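Workshop notebook, cloth folding bench
August 23, 2019

Picked this up again after far too long away from it. The last proper entry is from July and I had to read it twice before I remembered what I'd meant by "the Bodin way", so I am going to try and be a bit kinder to my future self and write in whole sentences for once.

The plan for the morning was to settle on one fold for the cloths that go in the Brukomora boxes, and to get it written up on a card that can live by the table. We have been folding them however the mood takes us, and although each one looks perfectly nice on its own, a stack of them looks like something that has been slept on. Perrine Barbier very sensibly pointed out that the box lid only shuts if the thick side of every fold isn't facing the same way, and she's quite right, I tried it.

I started with the orange ones, mostly for the pleasure of it. It's a lovely cheerful colour and it shows up beautifully on the white table, where you can see straight away whether an edge is running true. The grey ones are a misery by comparison (a crease in a grey cloth hides until you've put three more on top of it). If we are ever asked which colour to use for showing a new person how to fold, my vote is orange every time.

Getting the cloth flat

My old habit was to shake the cloth out and let it drop, then pat it down from the middle. It feels efficient and it's rather satisfying, but the air gets trapped and you end up chasing a bubble from one side to the other. Today I tried laying one edge down first, getting that straight, and letting the rest follow it. Much calmer! The straight edge gives you something to trust, and the rumpled part can be dealt with afterwards at your leisure. 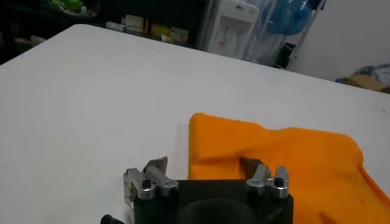
Folding

Once it's flat, the order I like best is long side to long side, smooth, then short side to short side, smooth again, and then the last fold over to make the square. That makes 4 layers before the last fold, and I'd stop and check the corners there, while it is still easy to open up again. Smoothing wants the side of the hand. Fingertips drag the top layer along and leave the bottom one behind, and then the corners disagree.

I did a run of 26 this way and was happy with all but 5 of them. Of those, 2 had hems that were simply sewn crooked, and no amount of coaxing is going to square up a crooked hem, so I've put them aside in the Zenex tray with a note. The other three were me hurrying before tea.

Perrine prefers to turn the cloth between folds and keep her hands where they are. I prefer to stay put and reach. We compared a few side by side and I couldn't tell whose was whose, so the card will just say "turn it if you like".

Odds and ends

The Brarnum cloths are a touch longer than they are wide, which I had forgotten, and they come out as a stubby oblong if you follow the steps above. They need folding in thirds the long way first. I'd rather have a second card for those than clutter up the first one.

Wipe the table before starting. I know it's obvious, but I found a smear of something on the underside of a finished one and had to go back through the pile looking for its friends.

Still to do: write out both cards in large letters, ask about the crooked hems, and try the same fold on the thicker cloths, which I suspect will want a looser last turn. Perrine has the good marker pen, so the cards will have to wait until she's back at the bench.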